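The Five-Fingered Hand Is Not the Problem. We Are.

7 min read

16 October 2018

Quick one today because I have a controller firmware thing at four and no lunch yet. But I've been stewing on this since the last round of comments, so.

The question everybody sends me is which gripper. Parallel jaw or hand. Two fingers or five. As if you pick the end of the arm and the rest sorts itself out. I used to answer it, too. I'd say get a two-jaw, they're cheap, they don't break, come back when you've outgrown it. Bad advice. Or half-bad. I'm taking back half.

We've been running the same laundry job on the biped for a while now, towels in and out of a front loader, and swapping hands and control settings as we go. Started with a Tusden two-jaw on each wrist. Then the Dobos multi-finger hands. Same arms, same machine, same gray towels, same white basket on the floor. I wanted the boring comparison that the vendors never run for you.

The two-jaw did fine on a folded towel on a flat table. Really fine. We did 200 table picks with it before anyone got excited about the washer, and it was so dull I stopped watching. Then you put the towel in a drum. No edge to grab, no flat bit, fabric stuck to itself and twisted. The jaws close on whatever is there. Sometimes that's towel. Sometimes it's door seal, and a jaw gripper with its force set for wet cotton will pull on a rubber seal with real commitment. We have a dented seal to show for it.

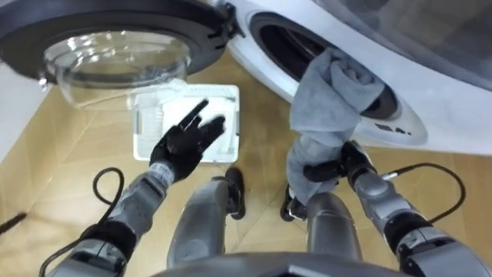 Right hand on the towel coming out of the drum, left hand open over the basket.

So the hands won? Kind of. They wrap. A wrap is forgiving in a way a pinch isn't, you can be off by a finger width and still come away with a fistful. On a long twisted towel that matters more than any number on the spec sheet. You also get to pull low, down on the hanging part, and let the rest follow it over the lip.

But the price. Five fingers means a lot of motors, and every motor wants a wire, and every wire wants to get caught on something. I think people who have only seen these hands in a brochure have no idea how much of the job is cable. Too tight and the wrist can't turn. Too loose and you've got a loop out there looking for a door hinge. I've retied ours more times than I've changed the code. There should be a line for it on the data sheet, hours of cable per hour of towel.

And then the part I got wrong for months. I blamed the hands for misses that were the camera's. Head camera, looking down, and on the way to the drum the arm goes right through the middle of what it's supposed to be looking at. The glass in the door is worse. It's clear, it's curved, it shines, and depth sensing on it is a coin toss. Some runs it thought there was a hole where the glass was. Some runs it thought there was floor at the wrong height. We'd log it as "grasp failed" and go fiddle with finger torque. Torque! The hand did exactly what it was told, in the wrong place. 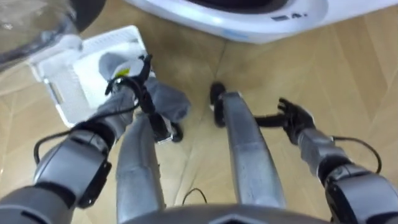

Which brings me to my actual complaint. The way we compare grippers is junk. Everybody's. Mine included. You get a success rate, one number, and it has the camera in it and the controller in it and the floor lighting and whoever tied the cables that morning. Then someone puts it in a table next to somebody else's number and says hand A beats hand B.

When I went back through our logs, the runs marked as gripper failures, I sorted them by hand (slow, awful, two evenings). Almost 100 of them. The biggest pile was bad depth. Next pile was the controller timing out because the arm had been asked to go somewhere the legs wouldn't allow without a step. Real grip failures, towel was in the fingers and then it wasn't, that was the small pile. Small enough that I felt a bit sick about the emails I'd sent to Dobos.

And the controller, ok. We tried two. The Varnono one is stiff, goes where you say, very accurate, hates touching things. The Plasico one is softer, sloppier on paper, and I'd have laughed at it a year ago. For loading a washer I'd take the sloppy one every time. Pushing a towel into an opening is contact from start to finish. You're going to lean on the seal. You're going to lean on other towels. Stiff arm meets seal, arm wins, fault light, everybody goes for coffee. Soft arm meets seal and slides along it a little and finds the hole. 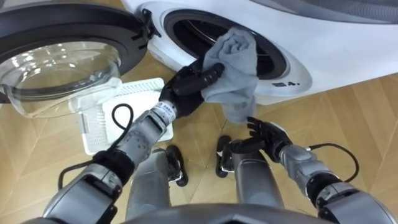
I'd go further. If you gave me 1,000 dollars to spend on a setup like this, on top of what's already bolted down, I'd put 900 of it into seeing and softness and the last hundred into cable sleeves. None into fingers. Put the two-jaw back on with the soft controller and a second camera low down, and I bet it closes most of the gap. Bet. Haven't run it. That's the November job, if the wrist adapters fit, and they never do.

What I'm not saying is that hands are a waste. I've had mail from people who want me to say that and I won't. A towel is a mean little object and I'd rather have the wrap. Also two arms with two hands gives you something for the spare one to do eventually. Ours mostly just hovers. We haven't written anything good for it yet, it gets a waiting pose and stays in it while the other one works. A person would be holding the basket or feeding the other end of the towel in. That's a planning problem, though, again, and you won't fix it with a better finger.

So please, if you write these things up. Split the failures. Say where the camera was. Say which controller and how stiff, and say if you changed it between hands, becuase I know you did, I did too. Post the ugly runs. Say how many times you stopped to fix a wire. I would read a table like that twice before I'd read one more slick clip with a hand picking up an egg.

And vendors, test in a drum. Not on a table. I'll take a worse number from a drum over a great one from a table and I'd guess most people buying these would as well, they just don't know to ask.

Ok, firmware. If the adapters come I'll put the two-jaw numbers up, sorted properly this time. If they don't, youll get another post about cables.

Copyright 2018. All rights reserved. | Contact | Back to top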